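Qui sommes-nous ?

Chez Calell, tout a commencé autour d'une table, un soir de janvier, quand Darlene Vachon et Damián Bautista ont décidé de proposer des cours du soir à ceux qui, comme eux, avaient quitté l'école un peu trop tôt. Ils avaient 5 inscrits et une seule salle, prêtée par la maison Hinojosa (que nous remercions encore !). Nous sommes aujourd'hui 26 formateurs, et nous accueillons chaque année 500 élèves, du secrétariat médical à la comptabilité, en passant par le français et l'espagnol.
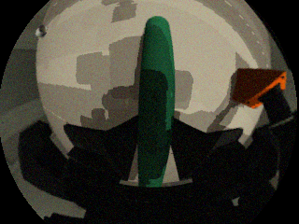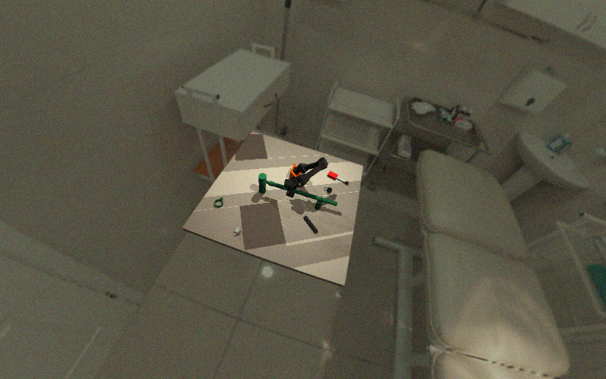
Le plateau beige clair et la longue pièce verte, en images de synthèse.

Yareli Bañuelos tient l'accueil et répond à toutes les questions, même les plus embrouillées, avec une patience que nous lui envions tous. Les inscriptions se font sur place ou par courrier, et il reste toujours du café pour les visiteurs. Poussez donc la porte, nous serons ravis de faire votre connaissance !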